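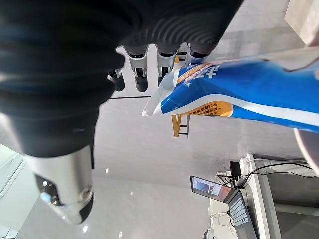

蓝底白字的塑料包装，一头收成白色的压边封口。

洗手台边上的颜色

我家搬进现在这套房子之前，我对洗手台的想象全部来自样板间照片：一块石头台面，一个白盆，一只黑龙头，旁边搁一瓶花，完了。照片里的人好像从来不刷牙。等我自己真的有了石头台面、白盆和黑龙头，头一天晚上把洗漱包往上一倒，那个画面就散了，蓝的绿的橙的滚了一台子，洗面奶的盖子还磕了一下水槽沿，我心疼得赶紧蹲下去看有没有磕出印子（没有，万幸）。

这篇就从那天晚上讲起吧，讲讲洗手台，顺便讲讲那些颜色特别吵的包装。

先交代一下背景。我住在Dostville，一栋不新不旧的楼，房子原来的卫生间是前任房主留下来的，粉色瓷砖，带一圈腰线，腰线上有葡萄。我跟那串葡萄共同生活了十七个月，到后来洗脸都不抬头了。翻修是去年八月开始的，热得要命，师傅每天自己带一大桶绿豆汤来，喝不完还要分我一碗，所以我对那次装修的记忆有一大半是绿豆味的。

台面选的是米灰色的大理石，带浅浅的纹路。选石头那天我在Kalogeropoulos的石材仓库里转了一下午，老板是个很有耐心的人，一块一块给我泼水看颜色。石头湿了和干了完全是两个样子！我原本看中一块白得发蓝的，水一泼，灰得像阴天的水泥路，吓得我立刻往后退。最后定的这块，湿的时候偏米，干的时候偏灰，怎么看都不冷。老板说这种颜色“藏东西”，我当时以为他指的是藏脏，回来用了一阵才明白，水印子确实不太显，但牙膏沫干在上面是一点都藏不住的，白花花一个圈，侧着光看尤其清楚。

盆是台下盆，长方形，白的。为了台上盆还是台下盆，我和我妈打了好几通电话。我妈坚决支持台上盆，理由是坏了好换。我支持台下盆，理由只有一个，就是擦台面的时候可以一抹布直接把水扫进盆里，那个动作太爽了，我在朋友家试过一次就忘不掉。我妈说你就为了这个？我说对，就为了这个。每天早晚都要做的动作，爽一下很重要的好不好。

后来她来我家住，第二天早上我听见她在卫生间里一下一下地扫水，扫了半天。出来也没说什么，就问我抹布在哪儿买的。

龙头才是最费神的。哑光黑，方方正正的那种，单把手，出水嘴往下折。我在网上翻到半夜，看中一款，Voltcombe的，八百一十四块，加进购物车又删掉，删掉又加进去，来来回回像谈恋爱。我的疑虑是黑龙头会不会全是水渍。答案是会的，尤其是把手顶上那块平的地方，手湿着去扳，干了以后就是一小片白雾。我现在每天睡前拿擦脸巾顺手抹一把（洗完脸剩下的那张，反正也要扔的），就没事了。偶尔忘了也没事，第二天再抹。有读者以前来信问过我黑龙头好不好打理，我的回答是看你愿不愿意跟它建立感情。

花是假的。我知道，我知道，我在这个专栏里写过多少次要插鲜花，结果自己卫生间里摆的是假花。白色的，花瓣带一点皱边，插在一只黑色小方瓶里。起初我也坚持过真的，买过洋桔梗，买过小雏菊，还从楼下剪过一枝不知道名字的白花。卫生间没有窗户，真花进去就蔫，蔫了以后掉下来的花瓣贴在盆壁上，早上迷迷糊糊的，还以为是什么虫子，尖叫过一次，把隔壁的狗都叫醒了。换成假花之后世界太平。假花唯一的要求是你得给它洗澡，花瓣褶子里特别会攒灰，我的做法是拿淋浴头开最小的水冲一冲，倒过来甩几下，晾在毛巾上。

好了，硬件都齐了，下面说到吵架的部分。

吵架的是颜色。米灰、白、黑，这三样放在一起很安静，安静得像图书馆。然后你把一支牙膏放进去，等于有人在图书馆里接电话。

我认真观察过超市里的日化货架。那一片是整个超市里嗓门最大的地方，蓝是最蓝的蓝，橙是最橙的橙，字恨不得写到包装外面去，还要加小星星，加冰块，加闪电，加一道斜着飞过去的白条。我站在那儿，脑子里会自动冒出配音。隔壁卖米的货架多么平和啊，卖纸的货架也还行，就数这一片，每一样东西都在喊我的名字。

它们喊是有道理的。我有个做包装设计的朋友，叫Reiko Ogura，前些年在Gramusance画日用品的袋子，现在自己接活儿。我问过她为什么这些东西都长得这么激动，她正在吃面，想了想说，你站在货架前面只给它一眼的时间，它能怎么办呢。她说她画过一个蓝色的包装，前前后后改了很多稿，客户每次的意见都是同一句：再亮一点。改到最后她对着屏幕，眼睛一闭全是橙色的残影。她还说，蓝色配橙色是这一行的老搭档，蓝的负责让你觉得干净，橙的负责让你看见它，缺了谁货架上都会矮一截。

我说那回到家里怎么办呢，回到家里又没有人跟它抢。她说回到家里就不归她管了，继续吃面。

这句话让我想了很久。是啊，包装的活儿在收银台那里就干完了，后面的日子它还要在你家待上几个星期甚至几个月，一直用那个音量讲话。我以前的解决办法很粗暴，就是换瓶子。凡是能倒出来的，一律倒进白瓶子里。有一阵子我买空瓶买上了瘾，玻璃的、磨砂的、带按压头的，前后花了三百八十六块钱，这还是我后来翻订单一笔一笔加出来的，加完我自己坐在床边沉默了好一会儿。

换瓶子的下场，有经验的人都猜得到。首先是认不出来，洗发水和沐浴露倒在一模一样的瓶子里，我用沐浴露洗了三天头，还跟理发师抱怨头发最近怎么这么涩。贴标签？贴了，遇水卷边，卷得像秋天的叶子。其次是袋装的补充液，倒的时候总有那么一截死活倒不出来，我把袋子卷起来挤、用擀面杖压、剪开一个角拿刮刀刮，刮得满手滑溜溜的，再去拧瓶盖，瓶子就从手里飞出去了。浅灰的地面，亮面的，洒上一摊洗手液，那个反光，真是漂亮，也真是滑。我扶着门框出来的。

从那以后我就收敛了。瓶子留了一部分，送了一部分，剩下的插笔用了。

牙膏是怎么都换不了瓶子的（我知道有那种自动挤牙膏的盒子，我用过，别提了，嘴那里会结一坨）。牙膏就是牙膏，它必须以它本来的样子待在台面上。所以牙膏成了我家洗手台上最后一个钉子户，我跟它周旋了好久。

我试过把它关进镜柜里。关进去的第一个早上，我满嘴是水，手在台面上摸了一圈摸不到，开柜门，水滴进柜子里，再关柜门，柜门上一个湿手印。第二个早上同上。第三个早上它自己就留在外面了，我也没有管它。

我试过让它躺着，躺在一只小碟子里，看起来很有度假酒店的意思。可是牙膏躺着就会自己往外冒一点点，尤其是快用完、被我从尾巴卷上来的时候，盖子没扣紧，碟子里就有一小滴蓝的或者白的，干了以后硬得要用指甲抠。那只碟子后来回了厨房，现在装酱油，挺好。

最后赢的是一只杯子。很普通的米白色圆筒杯，带个小圈耳朵。牙膏往里一插，尾巴朝天，歪着靠在杯沿上，就这么定下来了。
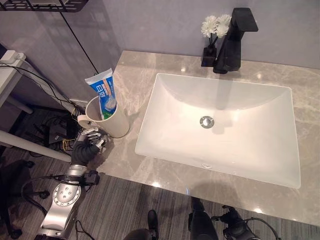

我当时退后一步看，居然觉得不难看。杯子把它的下半截挡住了，露在外面的就剩上面那一段，音量一下子小了一半，像电话那头的人终于走出了图书馆，隔着玻璃还在讲，但听不太清了。而且那点蓝色放在米灰的石头边上，怎么说呢，有点像白墙上挂了一张很小的画。我以前总想着把所有颜色都赶走，赶干净了以后那个台面反而有一种没有人住的感觉，像酒店退房以后。有一支花里胡哨的牙膏在那儿，你就知道这家的人今天早上刷过牙了，嗯，至少有刷牙的打算。

Reiko来我家的时候看到了，盯着那支牙膏看了老半天，然后伸手把它转了个方向，让字朝着外面。我说你干嘛。她说字要朝前啊，人家画了那么久。职业病！不过她走了以后我也没转回去，后来每次新换一支，我都会下意识把字转出来。

说到杯子，我想多啰嗦几句，选杯子这件小事我走了不少弯路，写出来大家可以少走一点。

高度第一。杯子太高，牙膏掉进去只剩一条小尾巴，你要拿两根手指伸进去夹，夹的时候会碰到杯底的水，杯底永远有一点水，我也不知道它从哪里来的。杯子太矮，牙膏又头重脚轻，快用完的时候尤其危险，管子轻了，一碰杯子就倒，倒下来还要滚，滚的时候会发出那种清晨六点全家都能听见的声音。我的标准是一支新牙膏插进去，露出来的部分够一只手掌握住，就可以了。

重量第二。要稳，拿起来手里有点分量的那种。塑料的我用过，轻飘飘，地上捡过很多回。

颜色第三。我建议比你的盆黄一点点或者灰一点点，别跟盆一样白。一样白会显得盆旧。这个道理跟补牙一个意思，我的牙医要是看到这里大概会笑。

带不带耳朵看个人，我喜欢带的。小圈耳朵穿不进手指，其实没什么用处，但是拿去冲洗的时候可以勾住一下，手上有泡沫也不怕。

位置也有讲究。我家的杯子站在台面左边靠里的角上，花瓶挨着龙头，中间空着。空着的这块地方是我用血泪保卫下来的。你们家肯定也有这样一块地方，对吧，但凡空着，就会有东西自己走过来。发圈，眼镜，别人给的小样，从口袋里掏出来的小票，吃了一半的润喉糖。我定过一条家规，空地上的东西到睡觉前还没有人认领，就统统进一个鞋盒。鞋盒现在满了，放在门后，里面有一把钥匙，全家都不承认是自己的，也都不敢扔。

水龙头旁边为什么要放花瓶，也有人问过。我的私心是占座。那个位置最容易被洗手液瓶子占掉，洗手液的瓶子一站过去，后面马上跟来护手霜，跟来香皂盒，跟来一块用得只剩薄片、谁都不好意思扔的香皂。花瓶先坐下了，它们就没有地方坐。瓶子是方的，贴着龙头，两个都是黑的，看上去像一家人，擦的时候把花瓶拎起来，底下一抹，再放回去，前后不用多久。

这里插一句清洁的事。石头台面我一律用清水加一点点中性的洗洁精，拧干的布擦，再用干布过一遍。白醋柠檬汁之类的千万离大理石远一点，我有一位邻居听信了网上的偏方，用白醋敷水垢，敷完水垢是没有了，光泽也没有了，台面上留下一块雾蒙蒙的地图，她现在在那块地图上放了一盆多肉。盆就随便一些，软海绵画圈，溢水口那条小缝拿旧牙刷伸进去刷（那条缝里的内容我就不描述了，你们吃着饭看杂志的也有）。下水口那一圈亮亮的金属，拿干布擦是会擦出成就感来的，心情不好的时候可以试试。

再回到那些颜色。

写这篇东西的前一个晚上，我把家里所有还没拆的存货都搬出来摊在地上，想看看自己到底囤了多少吵闹的家伙。地面是浅灰的，顶上的灯一开，一小点一小点映在地上，那些袋子管子往上面一放，我的天，像开了个小卖部。蓝色最多。我从来没有意识到自己买了这么多蓝色的东西，我明明最喜欢的颜色是绿的。大概在货架前面那一眼的时间里，真的被它们喊住了吧。

我蹲在地上一件件拿起来看，看着看着看进去了。平时谁会看包装呢，拆的时候只找那个锯齿口，撕了就扔。可是你蹲下来看，封口那一道道压出来的纹路是很整齐的，捏上去硬硬的，袋身又软，一硬一软，手指在中间来回搓，有种莫名其妙的解压。塑料皱起来的地方颜色会变浅，对着灯转一转，亮的地方跟着跑。字也好看，那种胖胖的、带一点速度感的白色大字，我小时候的铅笔盒上就是类似的字。我小时候可喜欢那个铅笔盒了，蓝的，盖子上画着火箭，用到合页都断了还拿橡皮筋绑着，我妈要给我换个素净的，我死活不肯。

你看，我小时候是站在火箭那一边的！什么时候叛变的呢？想不起来了，可能就是样板间照片看多了。

摊了一地以后总要收。我这次没有再去买收纳盒，用的是一个旧抽屉，就是翻修时从老洗手柜上拆下来的那个，外面还是粉的，我没舍得扔。竖着放，一样挨着一样，封口全部朝上，这样拉开的时候能看到每一件的头顶。快过期的靠外，刚买的靠里。颜色随它们去，蓝挨着橙，橙挨着绿，关上抽屉谁也吵不到谁，拉开来呢，热热闹闹的一屉，像打开一盒水彩。我先生晚上去拿东西，拉开看了一眼，问我是不是去进货了。

抽屉有一条规矩，满了就不许再买，促销也不行，第二件半价也不行。这条规矩执行得怎么样我先不汇报，反正目前抽屉关得上，稍微要用膝盖顶一下。

台面上我只留三样东西：杯子和里面的牙膏，花瓶，还有我每天晚上擦龙头的那只手。牙刷呢，有人要问了。牙刷挂在墙上，我家四个人四把牙刷，放在杯子里会打架，刷毛碰刷毛，我有点心理障碍。挂起来以后杯子里专门住牙膏，反倒宽敞，牙膏可以爱怎么歪就怎么歪。

我先生对这个安排有过一次抗议。他是从中间挤牙膏的那种人，我是从尾巴挤的那种人，对，我们居然也过了这么多年。牙膏尾巴朝天插着，他一把抓在腰上，挤完插回去，牙膏就弯了，弯的牙膏在杯子里站得像一只在思考的鹅。我每天早上的第一件事是把鹅捋直。他说你可以不捋的啊。我说不捋我一天都不舒服。于是有一天我发现杯子里多了一支牙膏，他自己买的，绿色的，比蓝色的那支还要吵，他说这样你的归你，我的归我。

两支在一个杯子里站了不到一个星期，我就把绿的请去了他的出差包里。杯子太挤，拔一支带一支，而且两个人都在图书馆里打电话，那我就要疯了。现在还是一支，我还是每天早上捋鹅。

上周我妈打电话来，说她也想把卫生间弄一弄，问我那个龙头是什么牌子，又问那个花是在哪里买的，看着跟真的似的。我说你不是喜欢红的吗，她说红的放在石头上不好看，要白的。然后她停了一下，又说，杯子你别给我买，我有，就你小时候刷牙那个，我还留着呢，上面有只小鸭子。

我让她拍张照片给我看看。她说等会儿，正炖着汤呢。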